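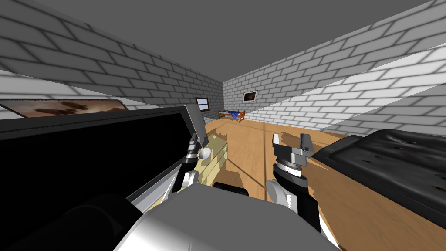
About us

Jastero is a small heat company. We design, fit and look after shared heating for streets, housing associations and small towns. Mostly heat pumps and big water tanks, some biomass backup, a bit of waste heat where there is any to be had. Offices in Skurkberg, workshop and stores in Nemedberg, vans mostly somewhere in between.

We started with one boiler house. Skurkberg had an oil-fired plant behind the swimming baths, 193 homes on the end of it, and the bills had got silly. The residents' association asked for quotes to replace the burners like for like. We quoted for that, and also for ripping the lot out and putting in two ground source heat pumps with a tank. They went for the second one. It's still running and we still look after it.

That job set the pattern really. Old network, tired plant, pipes that are better than everyone thinks. Most of what we do is still that.

What we do

Surveys first. We walk the network, open the chambers, put loggers on the return pipes and leave them there through a cold spell. February is best. A lot of old networks come back far too warm and you can't put a heat pump on that and expect it to behave, so the return temperature gets sorted before anything gets ordered. Sometimes it's three bad bypass valves. Sometimes it's every radiator in the building.

Design in house. Pipe sizing, hydraulics, controls, tank, electrical load. We do the grid connection application too, which takes longer than the building work more often than not. Start early. Please.

Installation with our own fitters for the plant room, and local firms for trenching and reinstatement. We weld our own steel. Plastic pipe for branches and house connections where the temperatures allow it.

Service and monitoring. Every plant we build sends its readings back to Nemedberg and somebody looks at them each morning. Alarms go to the on call phone. Customers get the same graphs we do, same login page, nothing hidden.

Metering and billing we do for our own networks and for a few we didn't build. Ask.

What we don't do

Single houses. We get a lot of enquires about these and have to say no, sorry. Your local installer will be cheaper and quicker. Air conditioning, no. Solar panels on their own, no, although we'll tie existing thermal panels into a tank if they're in decent nick.

The Menon tank

Menon is our buffer tank, the one product we make ourselves. It came out of the Skurkberg job, where none of the tanks on offer would go through the door. Built in sections, bolted together on site, insulated after. Goes down a normal stairwell. The standard size holds 2000 litres and you can run several side by side.

The diffusers inside are our own design, they slow the water down on the way in so the hot stays at the top and the cool stays at the bottom. Sounds dull, makes a big difference to how long the pump can sit idle. We've changed the gasket material once since the first batch and anyone with an early one has been written to. If you have one and haven't heard from us, ring.

Spare parts are held at Nemedberg. Gaskets, sensor pockets, diffuser plates, bolts. Usually sent same day if you get the order in before lunch. 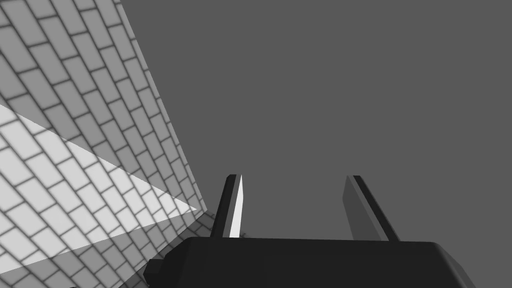

Brick wall, interior view (computer render)

How we work

Fixed price after survey. If we find something nasty in the ground after that we talk about it before digging any further. Survey fee comes off the contract if you go ahead, and if you don't, the report is yours to give to anyone you like, including our competitors. Several have.

Summer for switching over. We try to keep hot water off for no longer than a working day per building, and there'll be a notice through every door beforehand, in plain words, with a number on it. Temporary boiler on a trailer if the changeover has to run on.

We don't take commission from pump manufacturers. We've fitted most makes by now and will say which we'd have and why. Parts availability counts for a lot with us, so does being able to get somebody on the phone.

Who owns it

The company is owned by the people who work here. You can buy in after 2 years and you sell back when you leave. No outside investors. It means we grow slowly, and there are times we turn work down because there's not enough of us to do it properly. At the moment the waiting time for a survey is nearly two months, longer in autumn when everyone remembers they have a boiler.

Visits

The Skurkberg plant can be visited by arrangement. Housing associations and councils especially welcome, schools too if they keep the group small, it's a tight plant room and it's loud. Stout shoes. Parking is at the swimming baths, don't use the bays by the plant door as we need those for deliveries.

Nemedberg stores are open to trade callers in the morning only. Ring the bell at the side, the front one doesn't work.

Jobs

Always looking for welders and controls people. Trainee fitters taken on once a year, applications open in February, a page about yourself is plenty. You will need a driving licence. Office jobs come up now and then and go on the notices page.

Get in touch

Use the form on the contact page, or phone the Skurkberg office. Existing customers with no heat, use the on call number on the sticker on your meter, not the form, the form doesnt get read at night.

Page last updated December 26, 2021. Opening hours over the holidays are on the notices page.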